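Consumer Rights in Everyday Contracts
Unit 4 handout: Mobile phone contracts, price changes and early exit

Course leader: Seren Samuel
Seminar tutors: Fares Saliba, Nia Owen

Purpose of this unit

This handout accompanies the lecture on fixed-term mobile phone contracts. Students should read it before the seminar and bring a copy of a phone contract, either their own or one taken from a provider's website. Personal details should be blacked out. The unit deals with contracts made by private customers. Business accounts are covered in Unit 7.

4.1 What the customer is paying for

A monthly phone bill often combines two separate things: the service (calls, texts and data) and the handset. In some contracts the two are joined in a single price. In others there is a service agreement and a separate credit agreement for the handset, each with its own end date. The distinction matters most at the end of the minimum term. Where the price is combined, a customer who takes no action may go on paying the full amount after the cost of the phone has been met. Where the agreements are separate, the handset payments stop when the credit agreement has been paid off.

Students should be able to identify which type of contract they are reading. The quickest method is to look for the words "credit agreement" and for a stated total amount payable.

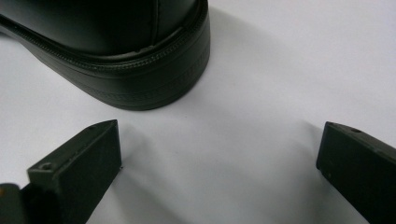

The length of the minimum term should be stated on the first page or in the contract summary. It normally runs from the day the service is connected, which may be later than the day the order was placed. A change of plan during the term can start a new minimum term, and customers do not always notice that they have agreed to this.

4.2 Price changes during the term

Providers deal with price changes in different ways. For discussion, we use two sample contracts.

Zultarance: the monthly charge may rise once a year in line with a published measure of inflation. The clause appears in the main terms and is repeated in the order confirmation.

Holline: the provider "may vary charges from time to time on reasonable notice." No measure is named and no upper limit is given.

In the seminar, groups will consider whether each clause is clear enough for an ordinary customer to understand what could be charged. Note the difference between a rise the customer agreed to at the outset and a rise introduced later at the provider's choice. The second kind will often give the customer a right to leave without penalty, provided that notice is given within the period stated in the provider's letter.

4.3 Leaving early

A customer who leaves during the minimum term is usually asked for an early exit charge. The charge is commonly based on the monthly payments left to run, less a reduction for costs the provider no longer has to meet. Ask the provider for the figure in writing before giving notice.

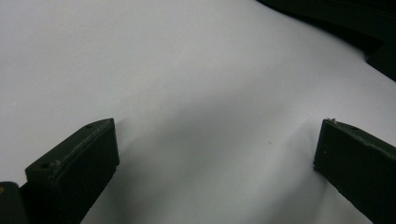
Page last changed: October 2019 (N. Owen)

Worked case. Onyekachi has a combined contract with Cernodano and wishes to leave with 5 months remaining. The provider quotes an exit charge of 200 dollars. A competing plan would save her around 2 dollars a month on service alone. Students should work out whether it is in her interest to leave now, and then state what further facts they would need. The following should be considered:

Whether the handset is locked to the network
Whether the current price will fall at the end of the term
Whether she can move to a cheaper plan with the same provider
Whether poor service has been reported and recorded

4.4 Complaints

A complaint should be made first to the provider, in writing, with the account number, the dates of any calls and a plain statement of what the customer wants done. Telephone complaints are acceptable but harder to prove. If the provider does not resolve the matter, the customer may ask for a final response letter and take the complaint to whichever outside body handles such disputes in that area. Payments should not be stopped while a complaint is open, as a missed payment may be recorded on the customer's credit file.

Seminar preparation

Read sections 4.1 to 4.3 and prepare short written answers on both sample contracts. Students in Mr. Saliba's group should also draft a complaint letter for the worked case, no longer than one page. Letters are to be handed in at the start of the seminar and will be returned in November with comments.

Questions about this unit should be sent to the course leader. Requests for a large-print copy should be made to the department office.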